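Flallach handheld collection kit, anyone running one?
Board: Grippers and end effectors
Replies: 11

tarn_ohm
We are looking at the Flallach handheld kit for gathering demonstrations of small household tasks. It would be two units to start with, possibly more if the first month goes well. The sales sheet is decent on the mechanics and thin on everything else. I want to hear from people who have put hours on one. Main concerns are finger wear, drift in the opening width reading, and how painful the export is.

We already own a Posberg arm, so data that maps on to that wrist without a lot of fiddling would be preferred.

kelpie77
Had one since December. The opening width reading is the best part of it. I check it against slip gauges at the start of each session and have had to re-zero it 4 times in all, two of those after I dropped it.

The pads are the weak point. They are fine on card and soft plastic. On anything hard with a sharp edge they mark early, and the replacement set is priced as if it were a precision part.

hina.janjua
We run two. Broadly agree with kelpie77 on the reading, disagree on the pads. Ours have done more than 4,000 grasps and show polish on the contact face, no loss of shape. What are you gripping?

kelpie77
Cutlery and tin lids, mostly.

hina.janjua
That would do it. Ours are on drawers, boxes and cloth.

old_dovetail
I will be the dissenting voice. The kit is overpriced for what it contains. You are paying for a trigger, two fingers, a linkage and a camera mount. A competent person with a printer can do that in a fortnight, and the fingers can then be made to suit the job. I sent mine back inside the return period.

The instructions also leave out the torque for the finger screws. I asked support and was told "hand tight", which is no use at all when you are trying to keep two units matched.

bworku
Bereket Worku, I do the integration work on the Posberg side for a small lab. On torque: old_dovetail is right that it isn't in the printed booklet. It is in the service note that comes with the spare finger set. They should put it in both places.

On building your own, we did that first. The fingers were simple. Getting three operators to produce data that agreed with each other took most of a summer, and the fault was play in our linkage. We bought the kit after that and I don't regret it, though I would have liked a lower price as much as anyone.

old_dovetail
Play in a linkage is a matter of decent bushes. I don't accept that as a reason to spend that sort of money.

bworku
Fair enough if you have the bench time. We didn't.

tarn_ohm
Useful, thanks. Hina, could you say more about the drawer work? That is close to what we want to do. How do you lay it out, and does the finger shape get in the way on small fronts?

hina.janjua
Plain table, one drawer cabinet, nothing else within reach. We record in blocks of 100 and change the position of the cabinet between blocks. The approach is from the front with the fingers well open, closing late. If the operator closes early, the width trace gets a long flat section at the start which has to be trimmed by hand.

Scooped drawer fronts are harder than knobs. The pad wants a flat face on each side and a recess only gives you one. We ended up teaching two grips and labelling them separately. The standard finger is blocky, so on a narrow front you lose sight of the contact at the moment you want it most. Dimitriou sell a slimmer finger that fits the same bracket. I have tried a pair and they flex too much for my liking. 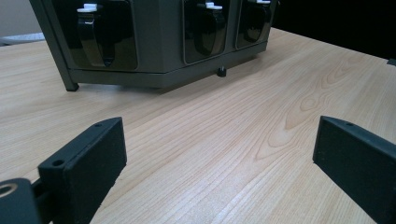

Does the standard finger have to come off the bracket before you can change the pad?

Only on the older version. The current one lets you slide the pad off with the finger still fixed, once the small retaining screw is out. Keep the screw somewhere safe, as the spare pads don't include one.

kelpie77
I have the slim Dimitriou fingers as well and wouldn't call the flex a problem below a light squeeze. Above that, yes, the tips splay and the width reading no longer matches the gap at the tip. Whether that matters depends on what you train on it. For boxes I leave them on all day.

hina.janjua
For boxes I would too. For a stiff drawer it shows in the trace straight away.

tarn_ohm
And export? The sheet says "open format" and leaves it there.

bworku
It is open in that you can read it without their software. The time stamps are the awkward part. The camera and the width sensor are stamped separately and the offset changes when you restart the unit. Do a quick open and close in view of the lens at the beginning of every recording and line up on that. Our last batch was 157 recordings and the lining up was done by script, apart from a few where the operator forgot the open and close.

Stutuvetti do a paid conversion service for this format. We used it once. The files came back clean and correctly named, but the turnaround was slower than writing the script ourselves.

old_dovetail
So the buyer pays full price and then writes a script to correct the clock. I rest my case.

bworku
The script is forty lines. I can post it if there is interest.

kelpie77
Please do. Mine is longer than that and worse.

tarn_ohm
Please, yes. I think we will order one unit first and hold the second until we have seen how the pads behave on our own fronts. Has anyone had Flallach agree to a longer return period?

hina.janjua
Ask in writing before you order. We got an extra two weeks that way. They refused it for the second unit.

old_dovetail
If you do send it back, photograph the pads before packing. I had a deduction for wear that I disputed, and got half of it back.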